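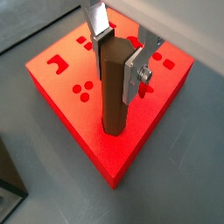
Hex peg over the red sorter, lower end just clear of the top face.

Hex peg binds in shape sorter, other pegs go in freely. Enlarge the hole or reduce the peg?

Kianoush Ebrahimi
Cirwood Community Help > Small Parts and Fitting
Posted 21 Jun 2025
Viewed 1,716 times

I have a square red shape sorter with a set of loose pegs. The round and oval pegs drop in under their own weight. The brown hexagonal one doesn't. It enters a short distance, then stops, and has to be backed out and turned slightly before it will go any further. On some tries it wedges hard enough that the whole sorter lifts with it.

Things I have already checked:

The peg is straight. I rolled it against a steel rule one facet at a time and saw no light under any of them.

The distance across the flats is the same at both ends within what my calipers can resolve.

The hole has no visible burr on the top edge. I have no good way to inspect the lower edge.

Turning the peg by one facet changes the behavior. Two of the six positions are clearly better than the rest. I marked them in pencil on the end.

The printing was done by Tolness from a file I did not draw, so I can't say what clearance was intended. I would like to keep the peg as it is if possible, because the surface finish is even and any sanding will show on a matte part.

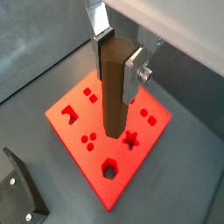 Clearance on a hexagon is harder to judge than on a round peg, as there are two measurements that matter (across flats and across corners) and a rotation error uses up both. A round peg only has to be centered and vertical. The star hole has the same rotation problem, with more corners, and I expected it to be the worst of the set. It sits close to the middle of the board, a little way from where the brown peg is being held, and its own peg goes in with no trouble at all. That makes me think the rotation is not the cause, or not the only one. The flat top face of the hex peg is easy to sight along from above, and I have been using it to line up the facets before each try.

Is the usual approach to open up the hole or to take material off the peg? And how much, if I want it to drop in without rattling?

Accepted reply
rutkowska_fits

Do neither yet. If two positions out of six are better, one of the two parts is not a regular hexagon. Measure all three pairs of flats on the peg, then all three pairs in the hole with the inside jaws. You said the peg measures the same at both ends, but you didn't say whether you checked every pair.

My guess is the hole. Printed internal corners tend to fill in slightly, and the peg corners then hit the fillets before the flats touch anything. This feels exactly like a peg that is too large. The test is simple. Color the six corners of the peg with soft pencil, insert it until it stops, pull it out and look at where the graphite has rubbed. If only the corners are marked, leave the flats alone.

For corners, use a small triangular needle file inside the hole, held vertical, two light strokes per corner, then test again. A triangular file has a 60 degree edge and the hexagon corner is 120, so it will reach the root without cutting the flats if you keep it centered. Don't tilt it. A tilted file opens the top of the hole and leaves the bottom tight, and you will have a peg that starts well and then jams lower down.

If the flats are rubbed as well, wrap 200 grit paper around a flat stick narrower than one side of the hexagon and work each face of the hole equally. The file and paper marks end up inside the hole, where they don't matter. Your peg finish stays intact.

dunmore_p

just sand the peg. I had the same thing with a triangle and it took five minutes. if it shows, rub it with a bit of oil. Flandska filler will fix it if you go too far

rutkowska_fits, in response to dunmore_p

Filler on a sliding face will wear off or pick up. I would not use it on a part that is meant to be pushed in and out all day. Oil also darkens some plastics unevenly.

osk_836

Add a lead-in. A small chamfer on the lower end of the peg does more for this kind of binding than extra clearance does. Long pegs jam when they enter at an angle and catch on two opposite edges, and the more clearance you add the larger that angle can get. Half a millimeter at 45 degrees is plenty. Chamfer the end only.

Update from Kianoush Ebrahimi

Pencil test done. Corners only, and only four of the six. Two strokes per corner with the needle file and then two more on the worst pair. The peg now drops in from all six positions, and I repeated it 14 times to be sure. No chamfer added so far. I went through the rest of the pegs afterward and did not need to file any other hole.

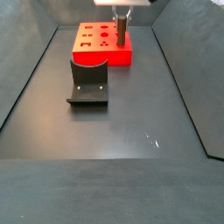
Dark peg upright at the back right of the sorter, with the black L bracket in front.

The bracket has a curved top edge and two screws in the base. The print file has gone back to Tolness with a note about the hexagon corners, and I should have a corrected one in July.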